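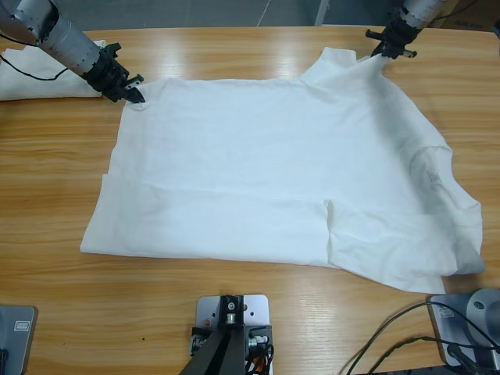

Pronex Manipulation Group – Staff Writing Page

Acceptance Criteria

The test plan allowed two controllers, one shirt size and no discussion of results before the last run. Viera Urban had written the plan in August and had insisted on the third condition herself.

The controllers were called Danko and Trarow. Danko had been in service at Pronex for longer than Viera had. It closed the fingers until the current reached a threshold, held, moved, and opened. If the cloth slipped it reported a fault. Trarow had come from Folline with a license that expired at the end of the comparison. It ran on the same arms and the same grippers, and it adjusted its hold while moving. The documentation described this in four pages, two of them about installation.

A run consisted of a white T-shirt, dropped on the table from a fixed height, then located, spread and folded. The operator recorded the time, the number of grasps and the final fold error at the hem. There were 56 runs for each controller. Viera took the morning runs and Anežka Šindelář took the afternoon ones, and the controllers alternated so that neither of them would get all the mornings.

Anežka was on loan from Folline. She had a visitor badge, a desk near the door and a habit of writing in the margin of the run sheet, where the plan made no provision for writing. Viera transcribed the sheets into the database every evening. She left the margins out for the first nine days.

On the tenth she read one. It said: "Let go at 4:10 pm. Did not need to."

She checked the log. At 4:10 pm Trarow had been holding a corner with a grip force well inside limits. There was no slip event. The left gripper had opened, waited 0.8 seconds, and closed again on the same piece of cloth, slightly further in. The database counted this as two grasps. The fold had finished normally.

She searched for the same pattern in the other Trarow runs and found it in most of them. She searched in the Danko runs and found none, as expected. Danko did not open its fingers without an instruction to open its fingers. 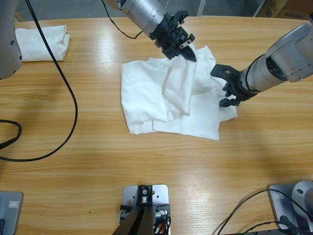
Viera's first hypothesis was a fault in the cable to the left wrist. She reseated the connector, and the next morning she stood at the table for an entire Trarow run with the stop button in her hand, something she had not done since the first week. The shirt had landed badly, bunched up and folded over itself. The left gripper pressed down and drew up a ridge like a small tent, and the right one stood open at the other edge of the cloth with its fingers nearly on it. She waited for it to close. It took longer than Danko would have, and when it did close, the left one let go.

"There," said Anežka, behind her. It was not her shift.

"It's a fault."

"It's in the log as a grasp."

"Everything is in the log as a grasp," Viera said. "That's how I defined it."

The left gripper went down again and took hold further in. The hem came out straight. Viera wrote down the time and the error, and under number of grasps she wrote 31.

They did not discuss it. The plan did not permit it. Anežka went back to the desk near the door and Viera refolded the shirt and put it with the others for washing.

Over the following week she wrote a script that flagged every voluntary release, defined as an opening with no slip, no fault and no change of target. She plotted the releases against time of day, against the shirt's serial number and against joint temperature. None of the plots had a slope. She pulled the wrist camera recordings and stepped through them at one frame per keypress until after the building's lights had switched to the night setting. 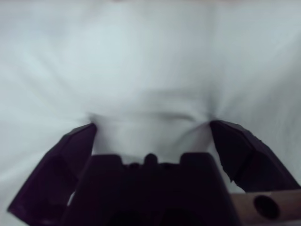
Tension

It was in the wrinkles. With the fingers closed, the cloth ran out from the two tips in long streaks on either side, and where the streaks were strong the fabric was being pulled in from much further away than the fold required. Danko carried this along for the rest of the run, and it turned up at the end as hem error. Trarow opened its fingers, let the cloth go flat, and took it again.

She watched the release in eleven recordings. Then she went home.

The following afternoon she asked Anežka whether the release was documented.

"No," said Anežka. "I put it in. It was a bug in the second version. The gripper timed out and dropped the cloth, and the folds got better. So I made it drop the cloth on purpose."

"And nobody wrote it down."

"I wrote it in your margin."

Viera pointed out that they were now discussing results. Anželka's note from 4:10 pm was technically also a discussion of results, and she pointed that out as well. Anežka asked how many runs were left. There were six.

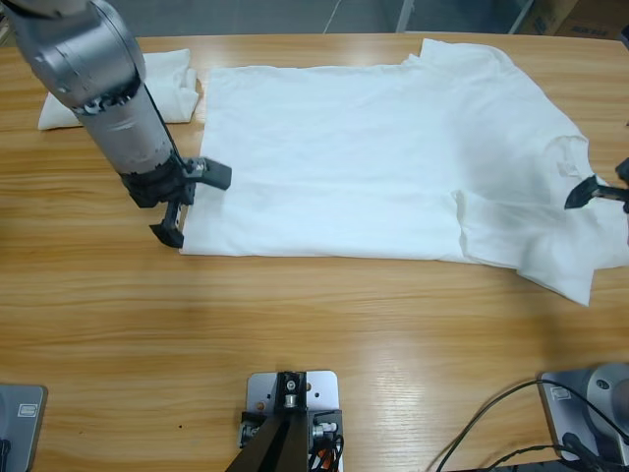 The final run was Trarow's. Under the alternation it fell in the afternoon and belonged to Anežka, but Viera initialed the sheet as second observer and pulled a stool up to the near side of the table. The shirt was already spread, with the body smooth and the shoulder end still crumpled. The left gripper waited by the hem with one finger resting on the wood, and the right one had hold of the cloth near the collar. Viera counted under her breath. At 0.8 seconds she stopped counting and watched the hem.

Afterward she totaled the columns. Danko had completed its runs in 2,179 grasps. Trarow had needed 2,965. The acceptance criterion, in section three, in her own wording, was that the replacement controller should complete the task in no more grasps than the existing one. Hem error was listed as a secondary measure, for information only. On hem error Trarow was ahead in 49 runs.

She wrote the recommendation as the plan required. Trarow had not met the criterion. She attached the table, the plots and the script.

Then she opened the database and added a column to the right of the last one, type text, and named it margin. She began with the first afternoon sheet. Much of it was of no technical value. On day three Anežka had written "shirt 12 has a loose thread," and on day five "cold in here," and on day six, beside a Danko run with an unremarkable time, "it never lets go, poor thing."

Viera typed that in too. At 6:40 pm Anežka came to return the visitor badge and found that the front desk had closed, so she sat down on the other stool and read the sheets aloud, starting from day seven, while Viera typed.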